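Hand-held gripper or remote control for clearing a table?

Posted in: Teaching by demonstration

timville_tinkerer
Evening all. I've been collecting demos for a table tidying job (mostly boxes and packets) and I'm stuck on which way to go. I did 207 with the hand-held gripper in February and I love it – you just pick the thing up and walk about, my wrist knows what to do! But my mate has a Varnent arm with the remote control kit and he swears the demos come out cleaner, and now I'm doubting the whole lot.

My trouble is snack bags. Cartons are fine, you come in square and close. With a bag I never go in the same way twice, and I suspect that's what's muddling the training. This is how I've been lining up, jaws wide open and the bag just past the pads:

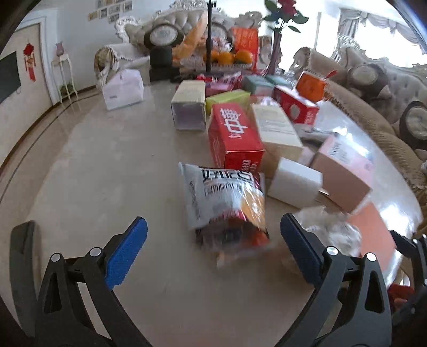

Venla Ojala reckons the approach matters less than the speed. Slow right down for the last bit before you close, she says, and do it every single time, because a quick snatch by hand is something the arm can't copy.

nseir_nut
Sorry but I don't agree with Venla. I slowed everything down last year and all I got was a robot that dithered over the bag for ages. Go at a normal pace and pick one end to grab. I always take the crimped edge on bags.

timville_tinkerer
Ooh, I've been grabbing the middle. Does the edge not slip?

nseir_nut
Sometimes! I bin those ones.

Venla Ojala
Please don't bin all of them. If you slip and then have another go, keep it in, it's how mine learned to try again. And I said the last bit, nseir, I wasn't asking anybody to crawl across the whole table :)

isteo_fan
Remote control person chipping in. You can't ask for a move the arm can't make, so that's one worry gone. But it's slow going, I managed 131 in the time you'd do double that by hand, and I couldn't feel a thing when I squeezed. Crushed a fair few crisps.

timville_tinkerer
Right, I'll do a fresh batch tomorrow, edge grabs only, slowing down at the end, slips left in. Does anyone mix hand-held and remote demos in one set, or is that asking for trouble?

isteo_fan
I do. Label them separately so you can pull one lot out again.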